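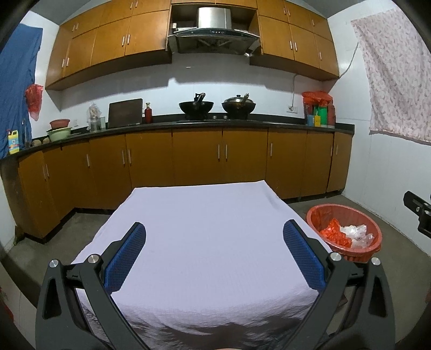
Compte rendu de la réunion technique perception et planification
Projet Plonulex, lot logiciel
2 décembre 2023
Présents : équipe perception, équipe planification, équipe outillage (Undex) ; un représentant de Misance pour l'intégration.
Excusée : l'équipe matériel.

1. Approbation du compte rendu précédent
Approuvé sans modification.

2. État du jeu de démonstrations « cuisine »
Le jeu compte 1 626 épisodes après dédoublonnage. L'outil de contrôle en a rejeté 236, presque tous pour perte de suivi visuel au démarrage. L'équipe outillage propose de conserver les épisodes rejetés dans une partition séparée, exclue de l'entraînement. Accepté.

3. Segmentation des plans de travail textiles
Le modèle actuel confond le bord de la nappe claire avec le bord de la table. Le tissu retombe sur les côtés et ondule au premier plan ; les ombres des plis y produisent de faux contours. Le pli diagonal de l'angle arrière droit est peu marqué et pourrait servir de cas limite. La planification demande une carte de hauteur avec incertitude par cellule, en plus du masque binaire. La perception objecte que le coût de calcul n'a pas été mesuré sur le calculateur embarqué.
Décision : mesure de latence avant tout changement d'interface.

4. Masque des mâchoires
Les patins bleus texturés entrent dans le champ par les deux côtés et sont parfois étiquetés comme objets saisissables. Le masque fixe de Cadwaladr 6 ne couvre que l'ouverture maximale. Il est proposé de le calculer à partir de l'écartement mesuré, avec une marge de 14 pixels. Le bac rouge posé au sol à droite de la table se trouve juste au-dessus de la zone recouverte par la mâchoire droite : la marge ne doit pas supprimer son contour supérieur.
Décision : masque paramétrique retenu, ancien masque conservé en option de configuration.

5. Correction de l'objectif
Le vignettage des coins n'est pas compensé. Les portes brunes des meubles bas restent exploitables pour la vérification de la distorsion grâce à leurs poignées verticales. La perception recommande de ne pas recadrer avant rectification. Pas d'objection.

6. Planificateur
La branche de replanification à horizon glissant est fusionnée. Un blocage subsiste lorsque deux requêtes portent le même horodatage. Misance fournira les journaux complets ; le ticket reste ouvert.

Actions
Perception : mesure de latence de la carte de hauteur ; masque paramétrique.
Outillage : création de la partition des rejets.
Planification : test de non-régression sur les horodatages identiques.
Misance : transmission des journaux.

Point reporté : gel de l'interface de commande, prévu pour juin.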